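Snack bar sorting is back on at the Niltmont food pantry

I stopped by the Tumitz building in May, a little after 4 p.m., and the sorting season is in full swing again! The pantry wants 2364 bars boxed up for the Virnamley summer camps, and 1590 of them are already done (I'm told the reds always run out first).

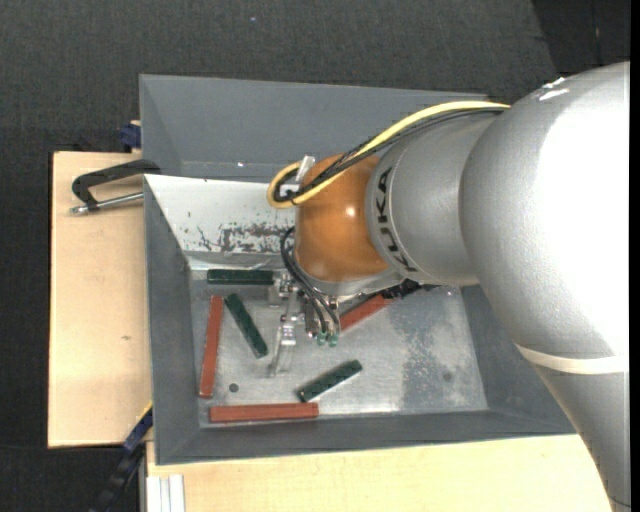

Red and dark green bars in a gray bin at Tumitz.

Each camp box holds 30, mixed colors, so the kids can swap. If you'd like to chip in, drop-off is at the Dela Peña Street door until 6 p.m.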